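Wednesday, late

Box folding all day. 116 episodes saved, 10 thrown out. Najwa wants 1350 by the end of May, so, well. Coffee.

Morning was slow, Pyo kept dropping the wrist stream and I restarted it over and over. Better after lunch. Started most runs with flaps open, fingers wide, box at a slant. Maysoun says we need way more angles or the policy just learns one corner of the table. She's right, annoyingly.
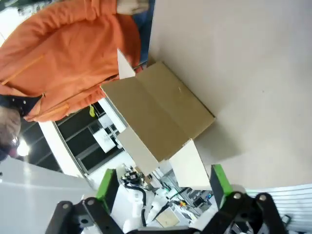 Tomorrow

- relabel the first 80, I typed "flap_clsoe" in all of them
- ask Maysoun abuot the other box sizes
- grip pads, check for wear
- send Najwa the counts before she asks

Wrists hurt from teleop. Bed.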